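The Joint Statement

The joint statement began, as they all do, with the word "following". Following extensive talks, the Sudby branch of the school cooks and the Canberg branch of the classroom assistants wished to say something together. They had not yet agreed what.

I was there to type. The talks took place in the staff room at Tremach Primary, where the radiator had two settings, off and June.

"We are deeply concerned," said Sudby.

"Gravely," said Canberg.

The two sides withdrew to opposite ends of the room to think about gravely. By half past four we had settled on "seriously", which neither side liked, and I was allowed to type it.

The dispute itself was simple. The council meant to cut 105 posts and save the cost of 3 new roundabouts. There were 660 of us in the two branches and every one was against it. You would think that might fit on a postcard.
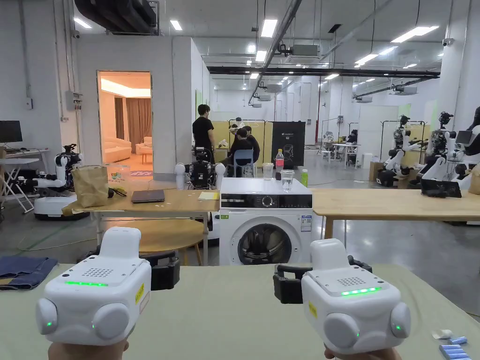
R. Stubbs
Branch minutes secretary and occasional writer of short stories

At six, Canberg asked whose name would go first. Sudby proposed the alphabet. Canberg, seeing how the alphabet went, thought this very fair. Sudby asked for a short break.

When they came back they wanted order of size. Canberg wanted to know whether part-timers counted as whole people. A cook who had said nothing all day put down her tea and said she had been a whole person since 1971, and could we get on.

We got on. The final text ran to 200 words, eleven of them "stakeholders". I read it aloud – twice, for the comma – and both sides signed in their own pens.

The council's reply came the next morning. It thanked us for our two statements.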